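3.2 Joining the address list to the parcels

I came to this part of the work thinking it would take an afternoon. The county gave us its parcel layer as a shapefile and the town of Vernton gave us its address list as a spreadsheet, and all I had to do was put one on top of the other and see which points fell inside which polygons. I have done that kind of join more times than I can remember. This one ate most of June.

The address list had 3,026 rows. Each row had a street number, a street name, a unit if there was one, and a pair of coordinates that somebody at the town had filled in over the years. Most of those came from a geocoding service the town used to pay for, and the older ones came off a handheld GPS unit. There was no column saying which was which. Teresa Grabowska, who kept the list until she moved to the water department, was kind enough to sit with me and go through it street by street from memory (she was right far more often than the file was).

The first join looked fine, and that should have made me suspicious. Nearly every point landed in a parcel. What I hadn't checked was whether it landed in its own parcel, and on the narrow lots north of Cordier Street a shift the width of a driveway is enough to put a house in its neighbor's yard. The parcel layer carries its own site address, so I compared the two text fields after the spatial join and threw out every pair that didn't agree. That was a mess too, for a much duller reason. One office writes "Saint" and the other writes "St", which the cleanup script then happily turned into "Street". We ended up with a Street Anne Street. I fixed those by hand.

Once the names were cleaned up I could finally see the real mismatches, and they fell into two groups. The first group was spread all over town and the points were off in every direction, as you would expect from a handheld unit under trees. The second group sat along the lake road and every single point was off the same way, to the southeast, by close to the same distance. Random error doesn't do that. I spent a while blaming the datum, then a while blaming myself, and then Valter Bragança asked whether the geocoder might be placing points along the road centerline by house number, with a fixed offset to one side. It was. The lake road was realigned at some stage and the geocoder still had the old line.

My fix was pretty simple. For the lake road I dropped the coordinates altogether and matched on text alone, taking the center of the matching parcel as the address point. For the scattered group I let each point move to the nearest parcel with the same house number and street, as long as it wasn't more than 17 meters away. I picked that distance by trying several and looking at the results on screen – not very scientific, I know, but a shorter limit left out houses I could plainly see were right, and a longer one started jumping across the road.

Themis Michailidis wanted me to use a proper scoring method, with the distance and the text similarity weighed against each other, and we did try it on two neighborhoods. It gave the same answer as the simple rule for all but five addresses. Three of those were corner lots where I'm not sure there is a correct answer, given that the front door is on one street and the mailbox is on the other. I kept the simple rule for the rest of the town. If you are working somewhere with a lot of apartment buildings I would go with Themis on this.

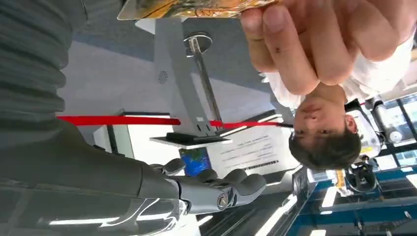
Figure 4. Robot arm and hand, with a person's hand holding a card.

3.3 Checking the result on the ground

A join can look beautiful on a monitor and still be wrong, so we went out and looked. Anastasia Triantafyllou drew a sample for us, spread over the town so that we didn't just end up checking the streets nearest the office, and Barrett Blackwood and I took turns driving and writing. We used Briler on a tablet to carry the layers around. It's a small viewer that can open a GeoPackage without a phone signal, and there is no signal to speak of past the Flosness turnoff.

The routine was the same at each stop. We parked, read the number off the house or the mailbox, found the parcel on the tablet, and marked the record as good, wrong or can't tell. I had left "can't tell" out of the first version of the form. Barrett put it back after the first morning, when we had already met a farmhouse with two different numbers on it and a row of cabins with no numbers at all.

A couple of things about the tablet layers are worth passing on. I had styled the parcel edges in thin gray over an aerial photo, and in sunlight they simply vanished. Thick yellow lines looked awful indoors and worked very well in a car. I had also left the project in the state plane system while the tablet was reporting its position in latitude and longitude. Briler is supposed to convert one into the other as you go, and it did, except that the scale bar kept reading in feet while the measuring tool gave meters. We wrote down a few distances before noticing, and I had to go back and work out which ones were which.

The wrong records bunched up more than I had hoped. Nearly all of them were on parcels that had been split after the county's last update, so the address was real, the house was real, and the polygon was the old undivided lot. No amount of clever joining will fix that. The county sent us its fresh layer on 22 September 2016 and I reran everything from the top, which took roughly 2 hours including the hand fixes, because this time I had kept them in a table instead of typing them over the source file. Please do that from the start. I lost the first set when I reloaded the spreadsheet, and Street Anne Street came right back.

Records marked "can't tell" stayed in the data with a flag. I thought about dropping them, but the people who will use this layer need to know there is a house out there even if we can't say for certain what number it goes by. Section 4 treats them as a separate class, and the road distances there were run with them and without them.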